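Textiles and Home Care, Handout 7: Sorting and Putting Away Dark Soft Goods
Instructor: Dolores Haverford
12 shares 3 comments

Read this before the lab. Each station is a white table with a perforated plastic basket and one or more black cloth items. Keep the basket at the back corner so the middle of the table stays open for folding.

Dark fabric hides its own damage. Creases show up mostly at the edges, and pale thread stands out – look for stitching first, then work along the rim of the piece.

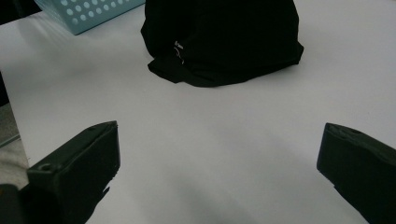 What should be done with a loose thread on a dark item?
Trim it to the length of a fingernail and leave the stub alone. Pulling it can open the seam.

Knits need more care than woven cloth. They stretch under their own weight, so lift a heavy piece from underneath and don't let it hang from one corner. Check any loose folds before you set it down. A fold left under the piece will set a crease.
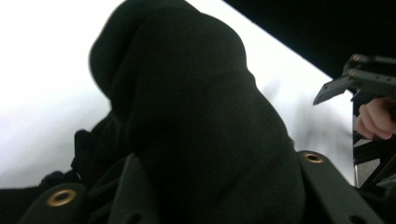 Department of Family and Consumer Studies, Westby College

Steps for each item:
1. Shake it out once over the floor, away from the table.
2. Lay it flat and smooth it from the center outward.
3. Fold in the loose parts, then fold the whole piece in half.
4. Place it in the basket with the fold facing up.

Wipe the table between items. Black lint shows on white and will transfer to the next piece, so check the surface from a low angle too. 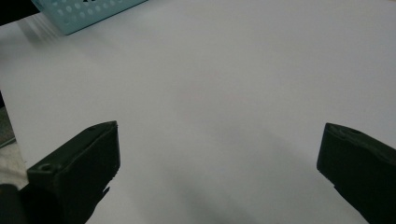
Do the same with the inside of the basket. Lint collects around the holes, and a dry brush gets it out faster than a cloth. Baskets go back on the Monari shelf with the holes facing out.

Write up your results on one page – item, fabric type, faults found, fold used. Hand it to Gwendolyn Van Dusen in room 546 before the next lab.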